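Judit Fekete
December

Thread on produce loss in small grocery stores. I keep inventory systems for independents, so this is mostly about weights and bookkeeping. Long one.

1/ Most small stores track shrink at the department level. Produce gets one number per month and the number is a plug: opening stock plus deliveries, minus sales, minus closing stock. It tells you the size of the gap. It says nothing about which item caused it.

2/ Four different things end up in that gap. Spoilage, trim, water loss, and register error. They have different fixes and most stores book all of them as spoilage.

3/ Water loss is the one owners argue with me about. A leafy bunch bought by weight and sold by the piece loses nothing on paper. A loose item bought by weight and sold by weight loses money every hour it sits out, even if every single piece sells.

4/ The test is cheap. Take one case on arrival, weigh it net of the box, put it out as usual, and weigh what's left plus what was sold plus what was culled at closing. The difference is water, or your scale is off. Check the scale first.

5/ On scales: the store in Grerkmont had a receiving scale that read 50 grams heavy. Every delivery was short by that much per weighing and the shortage was landing in spoilage. They had changed lettuce suppliers twice over it.

6/ Tare is the other one. If the receiving clerk weighs in the supplier's box and subtracts a standard tare, a damp box puts you off before you start. Weigh a few empties in December and again in summer. The two figures won't match.

7/ Register error is mostly lookup codes. Cashiers memorize a handful and reach for the closest one. At the same store we pulled 500 weighed transactions and 51 had the wrong code. Nearly all of them were a dearer variety rung up as the plain one.

8/ That error moves shrink between items. The plain variety shows negative shrink, i.e. you sold more than you bought. If any line in your report is negative, stop reading the report and go look at the codes.

9/ Boglárka Erdős asked me whether to print the code on the shelf tag. Yes, in large type, and on a card at the register in the same order as the floor. Alphabetical order is slower for anyone who works from memory of where things sit.

10/ Cull timing. Culling once a day at closing gives a clean number but a worse display by late afternoon. Culling twice gives a better display and a number people forget to write down. I'd take twice, with a clipboard hung at the bin itself.

11/ Write the weight, the item, and one letter for the reason. S for spoiled, D for damaged, T for trim. I had a version with 19 reason codes once. Everybody used the first one on the list.
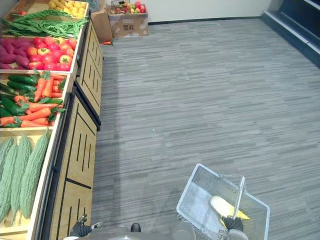
12/ Depth of stock matters more than the order quantity. A deep pile puts weight on the bottom layer, and the bottom layer is also the oldest unless somebody rotates. Set a maximum depth per item and fill the rest of the space with a false bottom.

13/ Rotation only works if it's done before the fill. Old stock out, new stock in, old stock back on top. Staff under time pressure pour the new case over the old. You'll see it in the cull sheet as a run of S entries a few days after each delivery.

14/ Markdowns. Book them separately from shrink. A bag sold at half price is a sale at a lower margin, and if you enter it as a partial loss you count part of it twice. Skoden does this by default in the produce module. The setting is under Departments, then Valuation, and you want "retail as sold."

15/ If you're on the older Prumulby export, markdowns come through as returns with a negative quantity. Filter them out before you total anything. I have a short script for it, message me and I'll send it over.

16/ How often to count: weekly for the ten items with the highest cost, monthly for the rest. Count before opening. A count taken during trading needs a cutoff time on the sales report and people get the cutoff wrong.

17/ Next thread will be on dairy, where the date code does half the work and the paperwork is worse.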